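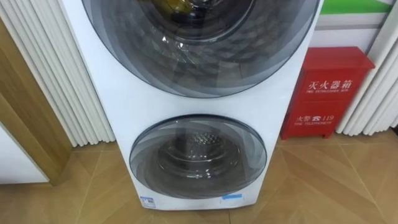 Posted by Bronisława Kubiak, June
Print this | E-mail this

Hard water is the reason I quit buying powder. Our well in Serby tests high, and powder left gray streaks on dark shirts. A machine with two drums, one door above the other, lets you keep the darks apart, but the water is the same in both.

Josué Seixas wrote:
> Has anyone put in a softener? I was quoted almost 4,000 for
> the one from Stoston. Is it worth it?

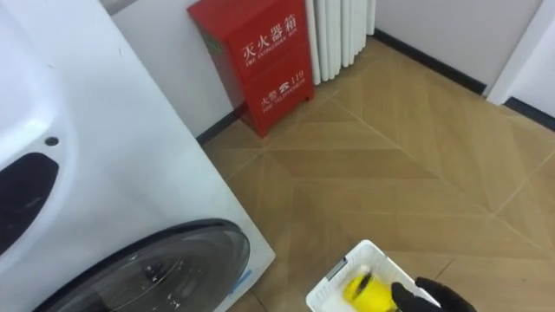 We paid less than that and use one 40 pound bag of salt every 2 months. Get the water tested first.

Bronisława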